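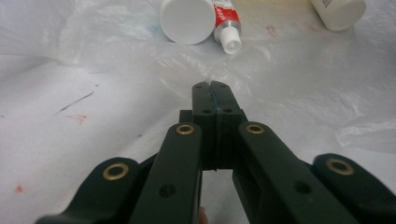

Figure 4. Hand-held gripper, fingers closed, as it looks in the wrist view at the start of an approach. White plastic sheet underneath, containers at the far side.

4. Recording grasp demonstrations on a sheet surface

Applies to: Tikport hand-held gripper, Brolter recording software
Last revised 14 May 2025

Read this section before you record anything you plan to train on. The procedure is short. Most of the text concerns what the resulting data can and cannot support, a point on which earlier versions of this guide were too generous.

4.1 What the method claims

The Ruppert method trains a grasping policy from demonstrations made with a hand-held gripper, with no robot present during recording. The claim is that a policy trained this way will run on an arm fitted with matching fingers. Our own trials support a narrower statement. On a bare, flat table the transfer was good enough to be useful. On a wrinkled sheet it was uneven, and we do not have enough sheet trials to say why.

The training set shipped with this release holds 1,112 demonstrations. That number gets quoted a lot. It counts recordings, and many of those recordings are near repeats of each other: same operator, same objects, same starting side. Treat it as a measure of effort.

4.2 Before you start

1. Check the four brass eyelets on the linkage arms. Each should sit flush in its hole. An eyelet that has worked loose lets the arm rock, and the software will read the rocking as finger motion.

2. Close the fingers fully. They should meet along their whole length with only a thin dark line between them. If you can see the sheet through the seam, stop and go to Section 6 (Finger alignment).

3. Open and close the fingers 10 times without recording. Watch the opening value in Brolter. It should come back to the same reading at each close.

Note: The software will let you record even when step 3 fails. It shows a yellow mark beside the session name and nothing else. Do not rely on the mark. It disappears when the session is exported.

4. Lay the plastic sheet over the work surface. Leave the wrinkles in. Smoothing the sheet before every recording gives you clean video and a policy that has only seen smooth sheets.

5. Place the objects at the far side, on their sides if that is how the policy will meet them. Leave open sheet between the objects and your starting position.

Caution: Use closed containers only. Check every cap before laying a tube or bottle down.

4.3 Recording a demonstration

1. Hold the gripper low, fingers closed and pointing toward the objects. Compare your live view with Figure 4. The finger tips should reach the middle height of the view. If they sit well below that, the camera mount has slipped.

2. Start recording and hold still for 2 seconds. The software uses this pause to set its starting position. If you skip it, the recording will still save, but the path may be offset.

3. Move toward the object you have chosen. Open the fingers on the way. Do not stop to think over the sheet. A long hover teaches the policy to hover, and this was the most common fault in our first batch.

4. Close on the object, lift it clear of the sheet, and hold.

5. Set it down, open the fingers, and back away before stopping the recording.

6. Move at least one object before the next recording. Change your starting side too.

Caution: Thin sheet can catch between the fingers along with the object. If the sheet lifts, discard the recording. Some users have kept these on the theory that variety helps. In our trials they taught the arm to pinch the sheet.

Caution: Keep your fingertips behind the arms of the gripper. A bit of fingertip at the bottom edge of the view is acceptable and hard to avoid. A hand across the central block is a reason to record again.

4.4 Marks on the sheet

Used sheets pick up streaks, smudges, and small colored spots. You may leave them, but swap or turn the sheet between sessions. A mark that stays in one place while the objects stay near it gives the policy something easier to follow than the objects. We suspect this explains part of the success rate reported in the November test, where one sheet was used throughout. The test has not been repeated with a fresh sheet, and until it has, we advise against quoting the result.

4.5 Checking what you have

1. Set aside 30 recordings before training. Choose them by session. If you pick them at random from the whole pool, near copies will end up on both sides of the split and the score will flatter you.

2. Train on the rest using the default settings.

3. Run the held-out check, then run the policy on the arm with objects it has not seen.

Note: The held-out score measures how closely the policy copies hand motion. It does not measure grasping. We have had policies with very good scores that closed short of the object every time.

4. Write down every arm trial, including the ones you stopped by hand. A stopped trial is a failed trial. The Tevcombe trial log template has a separate column for stopped runs that leaves them out of the total. Add them back in before you report a rate.

4.6 Known limits

Closed fingers hide a strip of sheet directly ahead of the gripper. Small objects in that strip may not be visible until the fingers open.

Wrinkles change the height of the surface. The software assumes one flat plane and has no setting for this.

White containers on a white sheet are harder to pick out than the release notes suggest. Labels help the policy, which means an unlabeled container should be tested separately.

For object sets and suggested layouts, see Section 5.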